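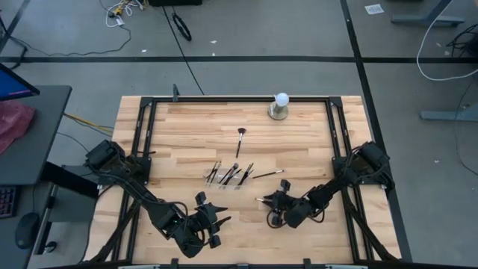
Five in the clear holder, and a fan brush out on the wood.

Brushes, then. Khanyisile Shezi owns far too many and keeps the daily ones in a see-through box. Cheap, easy to wipe. Handles down, always. Fan brush stays out for powder, small lamp at the back corner for evenings.

Once a month the whole lot gets tipped out and sorted. Shed hairs? Bin. Wobbly ferrule? Glue, or bin. She does it in 7 minutes, teh rest of us need longer.
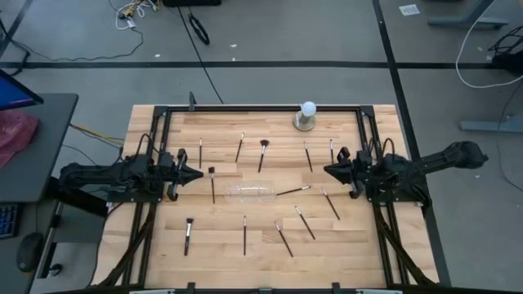
Twelve brushes spread over the tabletop, clear box in the middle.

Wash them in August, too.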